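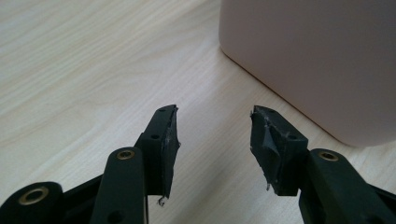

Table and pinkish-beige container, craft room, main lodge

Camp Library > Season Opening > Checklists > Lodge, Cabins and Waterfront

Lodge, Cabins and Waterfront: Opening Checklist with Comments
Inspected by Itzel Camacho and Macario Maldonado
OK = ready for campers. FIX = repair before opening. WATCH = fine now, look again midseason.

1. MAIN LODGE

1.1 Exit doors open fully from inside, no key needed. OK
Comment: The lake-side door used to need a shoulder. Macario planed the bottom edge and it swings like a dream now. Go try it!

1.2 Exit signs lit, battery backup holds. FIX
Comment: The sign over the kitchen hall went dark on the test button. Needs a new battery.

1.3 Fire extinguishers mounted, gauge in green, tag current. OK
Comment: All eight are on their hooks. Tag dates match the log.

1.4 Smoke alarms sound on test. OK
Comment: Loud! Warn whoever is in the loft before you press the one by the stairs.

1.5 Tables and benches: no splinters, no loose legs. OK
Comment: The craft room tables came through the winter beautifully. Run your palm underneath too, where the screws are.

1.6 Fireplace screen in place, flue moves, hearth clear. WATCH
Comment: Flue handle is stiff but works. There was a bird nest in the cap last May and none this year, so the new mesh is doing its job.

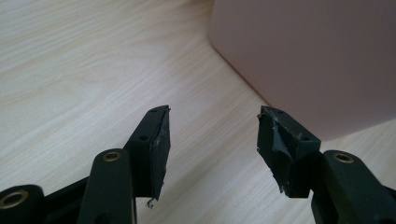

CLEDODEN, May 23, 2000

2. KITCHEN

2.1 Gas shutoff labeled and reachable. OK
Comment: Please keep the flour bins away from it. They creep over every summer.

2.2 Range burners light evenly, pilots steady. OK
Comment: The old Ikeda range lit on the first try, every burner blue. I love this stove.

2.3 Walk-in cooler opens from inside. OK
Comment: Both of us went in and let the door shut. The push knob works.

2.4 Dish sink temperature and drain. FIX
Comment: Left drain is slow. Macario thinks it's in the trap and not farther down. Bring a bucket.

2.5 Hood filters clean. OK
Comment: They had been soaked and scrubbed before we got here, and they look new. Whoever did this, thank you!

3. WATER SYSTEM

3.1 Storage tank (1000 gallons) drained, flushed, refilled. OK
3.2 Lid gasket seated and bolts snug. OK
3.3 Fluvov pump: no leaks at the fittings, pressure steady. WATCH
Comment: One bead of water at the lower fitting after an hour of running. Snugged it a quarter turn and it stayed dry through lunch. Look at it again in a month.
3.4 Lab sample sent. OK
Comment: Bottle 1245. No drinking from any tap until the result is posted on the lodge door. That includes the tap behind the boathouse, which everybody forgets.

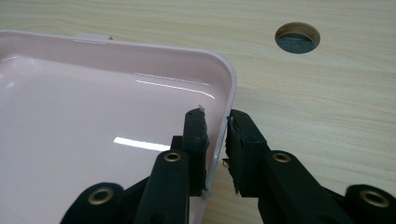

4. FIRST AID ROOM
Comment on the whole section: The room is in great shape, and the cot, the eyewash bottle and the wall phone all passed. What it lacks is a good way to set supplies out, and for that I'd like a few shallow trays along the lines of the pale pink plastic one, with low sides, a smooth floor and rounded corners that wipe out in one pass. The old cutlery drawer has seams that hold grit. Tweezers and tape belong where you can grab them with one hand.

4.1 Cot frame and mattress cover sound. OK
4.2 Eyewash sealed and in date. OK
4.3 Phone has dial tone, emergency numbers posted. FIX
Comment: Dial tone is fine. The posted list has an old number for the Flurnent clinic. Retype it.
4.4 Bandages, gloves, cold packs stocked. OK

5. CABINS

5.1 Bunk rails tight, ladders bolted. FIX
Comment: Top rail in Birch wiggles. Two bolts and a lock washer will cure it.
5.2 Window screens whole. OK
5.3 Porch steps level, handrails solid. OK
Comment: The new treads on Hemlock are gorgeous and grippy. Same treatment for the other porches, please, when money allows.
5.4 Path lights working. WATCH 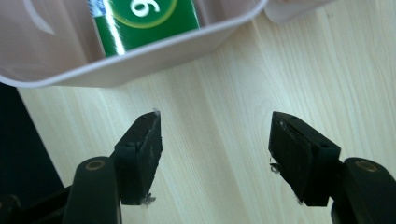

6. WATERFRONT
Comment on the whole section: Rescue gear has to be seen before it can be used, and ours is finally all on the dock side of the boathouse. The ring buoys and throw bags are up, and the reach pole hangs at chest height. For the small spares (whistles, fuses, buckle clips) I'd go with open bins and strong colors. A glossy green box sitting in a pale bin catches the eye right away, and that's the effect we want on the boathouse shelf. Gray boxes in gray bins are how we lost the whistles.

6.1 Dock boards firm, no raised nails. FIX
Comment: Walked it barefoot-slow in boots. Raised nails at the far end are circled in chalk.
6.2 Swim lines anchored, floats whole. OK
6.3 Life jackets: buckles close, foam not crumbling. OK
Comment: Squeeze every one. The little kids' sizes wear out first at the collar.
6.4 Winch cable rated 3000 pounds, no frayed strands. OK
Comment: Wear gloves for this one.
6.5 Depth markers repainted. FIX
Comment: Paint is in the shed, brushes are not.

Recheck of all FIX items: Itzel has the lodge and kitchen, Macario has cabins and dock. Initial each line in pencil and leave the clipboard on the nail inside the office door.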